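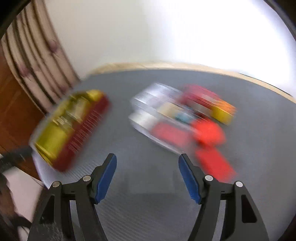 Plenbridge Releases Budget Planning Guide for Hand-Held Gripper Stations

Worksheets cover purchase, setup, spare parts and staff time for small packing and sorting teams

Plenbridge, an equipment planning firm serving small warehouses and contract packers, has released a guide to budgeting for hand-held gripper stations. The guide is meant for operations managers who are planning their first purchase of the tools and need a cost estimate before they talk to suppliers.

Hand-held grippers are used by a person at a table to pick up and place items while the motion is recorded. The recordings are then used to prepare automated picking equipment for the same kinds of goods. Interest in the approach has grown among companies that handle mixed products, where the items change often and fixed tooling is hard to justify.

The guide was put together by Margareta Pîrvu, planning lead at Plenbridge, from budget reviews carried out with 3 client companies. Pîrvu found that the first budgets in all of the reviews listed the tools and left out most of what goes around them.

"The purchase order had grippers on it and very little else," said Pîrvu. "Then the bills came in for tables, mats, lighting, storage and the hours people spend at the station. Those costs are easy to estimate if you write them down at the start."

The largest section of the guide deals with the item set, meaning the goods that operators handle at the table. Plenbridge recommends a mix of rigid and soft packaging, with small tins, cartons, plastic-wrapped goods and flat packets all represented. Glossy and clear surfaces should be included when they are part of the buyer's normal stock. The planning worksheet has room for 200 items, with columns for unit cost, replacement rate and storage location.
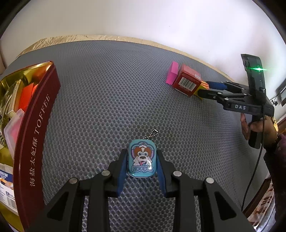
Work surfaces have their own page. A smooth tabletop costs nothing extra if the table is already there, while a textured mat adds a small one-time cost and has to be replaced when it wears. The guide suggests pricing both and deciding after a trial period. It also asks buyers to measure the table before ordering, with enough space for two operators if two grippers will be in use together.

Spare parts are treated as a yearly expense. Finger pads, pivot pins and cables are listed separately so that a buyer can ask each supplier for a price on each part. Plenbridge advises keeping one full set of pads on the shelf for every gripper in service.

Staff time is calculated by the session. The sample budget, named Tolla after the first worksheet in the series, assumes 192 operator hours over the planning period and roughly 100 hours for setup, item sorting and file checks. A second sample, Sima, covers a company that already owns tables and shelving and needs only the tools and the labor. Both can be edited to match local wages.

The guide also includes a list of questions for suppliers. Among them are how long delivery takes, whether repairs are done on site, who pays shipping on a returned unit, and whether software fees are charged per tool or per location. It does not rank suppliers or recommend a model.

Grultano, a contract packer that took part in the budget reviews, is using the worksheets to prepare its next equipment request. The company plans to submit the request in May.

The guide and both sample budgets are available from Plenbridge at no charge. Companies that want help filling in the worksheets can book a planning call with Pîrvu's team.

About Plenbridge

Plenbridge helps small and mid-sized companies plan and budget for handling equipment. Its services include cost reviews, supplier comparisons and floor planning.

Media contact: Margareta Pîrvu, Plenbridge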